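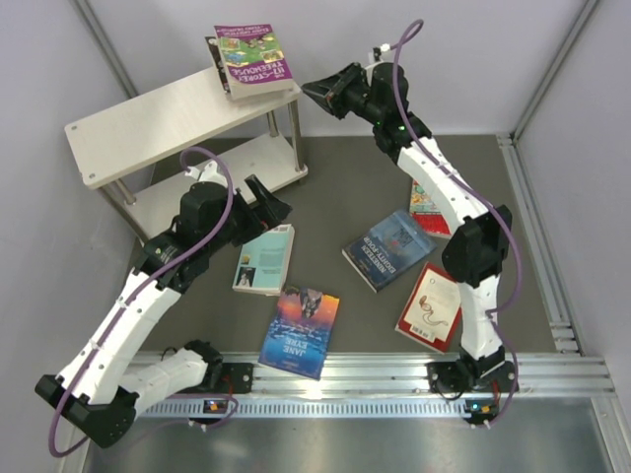
Ticket: Book shelving cell, operating rules not followed between shifts
Site: Studcombe
Opened by: Keegan Gauthier
Assigned to: Manon Dufour
Status: Closed, with one item carried over

Reported problem
The two-arm shelving task passes on the day shift and fails on the evening shift with the same program. Arm faults are being cleared from the pendant and the run continued, so the log shows one long run with gaps in it. Please confirm which rules apply.

Entry 1, Manon
Pulled the logs. Out of 40 runs, 10 had a fault cleared in the middle. Under the Condberg cell rules a cleared fault ends the run. It gets a new run number and a full reset, including both arms back to home. Continuing is not allowed even if the book is still in the gripper.

Entry 2, Keegan
Evening shift says they were never given that page. They have the Fortin sheet, which only covers single-arm cells. I have taken it off the wall.

Entry 3, Manon
Sent the current page to both shifts. Points that differ from the old sheet:

- One arm over the shelf at a time. The other waits outside the shelf zone.
- Paperbacks are gripped across the covers or the spine and page block, never by a loose cover.
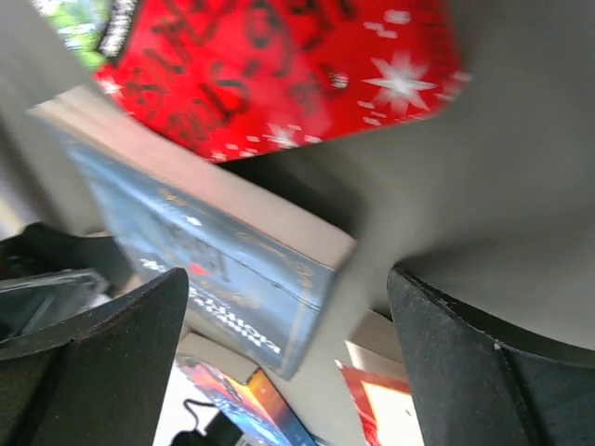

- Reduced speed from grip until the book is clear of its neighbors. If books overlap, take the top one first.
- Check the wrist cable for slack before the first run and after any fault.
- No hands past the front rail until both arms are stopped and the stop is confirmed on the pendant.

Entry 4, Keegan
Ran 24 with the new page, evening crew. 2 faults, both ended and logged as separate runs. No continued runs.

Entry 5, Manon
Closing. Carried over: Eltska start checklist still points to the old sheet. Keegan to update.

Comments (3)

pkl_nights: Does a pause count as a fault? We pause to check the cable.

Manon Dufour: No. A pause is fine if nothing was cleared. Write it in the notes column.

dayshift2: Checklist link still opens the old one as of Sunday.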